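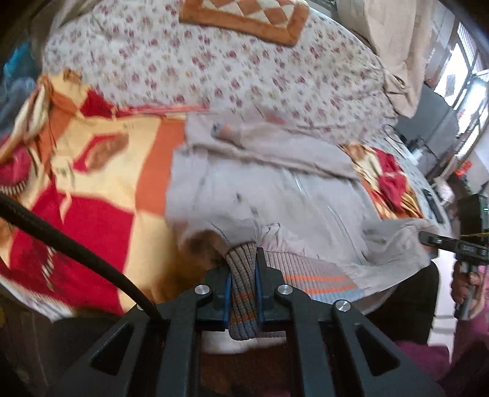

What ended the blockade of the port of Prata?

A negotiated exchange ended it. The garrison gave up the outer battery, and in return the fleet allowed grain ships to pass under inspection. Fighting on land continued for another season, but the harbor was never closed again.

Speaker notes - Tatu Odera
The Prata Blockade and the Trastidora Agreement

Opening. Thank the hosts at the Flellham Institute. State the subject of the talk: how a short naval blockade became a test of whether two exhausted governments could keep a limited promise.

Background. Prata stood at the mouth of the only river open to heavy barges. Whoever held the town controlled the supply of grain to the interior. Both governments understood this before the war began, and both had drawn up plans for a siege. Neither plan allowed for a civilian population that refused to leave.

The blockade. The fleet arrived in October with 13 ships. The garrison numbered 414 men, of whom 200 were assigned to the outer battery. Pause on the map of the harbor. Point out the sandbar, which kept the larger vessels out of range of the town.

The talks. Delegates met at Trastidora, a customs station upriver. The records run to 178 pages and are kept in the Sollance collection. Most of the discussion concerned inspection: who would board the grain ships, at what hour, and under which flag. Read the second article aloud, slowly. The wording was changed four times before it was signed.

Reception. Commanders on both sides objected to the agreement. The garrison commander called the loss of the battery a disgrace and asked to be relieved. His request was refused. Merchants in the town were more favorable, although they complained for years about the inspection fees.

Point of dispute. Older histories treat the agreement as a surrender. The Sollance papers do not support that reading. The garrison kept its arms and its stores, and the town council continued to sit. Acknowledge that the fleet's own logbooks are incomplete - two are missing - and that the question of secret terms remains open.

Questions. Allow time for the matter of prisoners, which the agreement left out. Refer detailed requests about the logbooks to the reading room at Sollance.

Notes revised December 31, 2021.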